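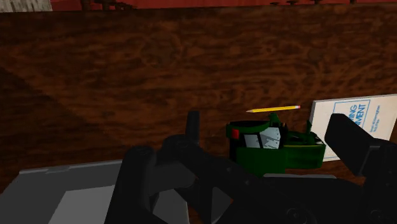 Wrist view, simulated desk. Green vehicle between the fingers, pencil lying across it.

Notebook entry, 8 July 2025
Entered by: Mirta Quezada
Subject: Visit of the Planunside delegation and demonstration of the simulated desk

1. Attendance
The laboratory received Rafferty Oyelaran and Hortensia Gallardo of Planunside. Emiliano Sosa operated the simulation. Ximena Herrera presented the Kioko control software and answered questions on licensing. The undersigned kept the record.

2. Purpose of the visit
Planunside is considering whether to send trainees to Gurside for the November course. The visitors asked to see the desk-clearing exercise as the trainees would meet it, with no prepared playback. It was agreed in advance that the session would run in simulation only and that the safety briefing for the hardware cell would therefore be omitted.

3. Setup
The workstation was started before the visitors arrived. The first launch loaded the old wall textures and was stopped. Mr. Sosa cleared the cache and launched again without further trouble. Both views were placed on the large monitor, wrist view on the left and room view on the right. Colleagues should note that the right-hand cable on that monitor is worn and has to be seated firmly.

The physics step was left at the default value. Gripper closing force was limited to 50 percent for the whole session, as agreed with Ms. Herrera last week. Logging was set to keep the most recent 200 episodes.

4. Demonstration
Mr. Sosa first explained the desk and the order in which trainees are asked to approach the objects. The pencil is given to beginners last. It is thin, it rolls, and the contact model treats it less kindly than the larger items. Ms. Gallardo asked why the book is included at all, given that the gripper cannot span it when it lies flat. Mr. Sosa replied that trainees are expected to push it or tip it, and that recognizing this is part of the exercise. 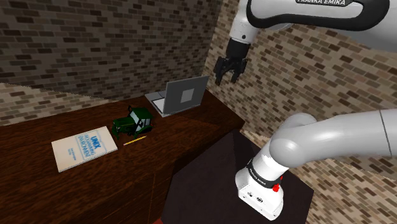

Room view. Arm over the corner of the desk; laptop, tractor, pencil and book on the surface.

Mr. Oyelaran then took the controls for seven minutes. He remarked that distances were hard to judge from the wrist view by itself and that he relied on the room view for height. The same comment was made by the Grillen group in the spring. It is recommended that the November handout ask trainees to keep both views open at all times.

5. Questions raised
Ms. Gallardo asked whether object positions are drawn at random. They are, within limits set in the configuration file. She requested a fixed set of 100 starting positions so that trainees can be compared with one another. Ms. Herrera considers this feasible and will prepare it.

Mr. Oyelaran asked whether the brick walls serve any purpose. They are background only and may be exchanged for others. He would prefer a plain wall for the first day of the course.

6. Actions
Ms. Herrera: fixed starting positions, plain wall option.
Mr. Sosa: replace monitor cable; write down the cache procedure and post it beside the workstation.
M. Quezada: send this entry to Planunside with the course outline; amend the handout.

The session log is stored in the Kioko project folder under the date of the visit. The operator's notes on contact settings have been filed with it and should be read before the limits on gripper force are changed.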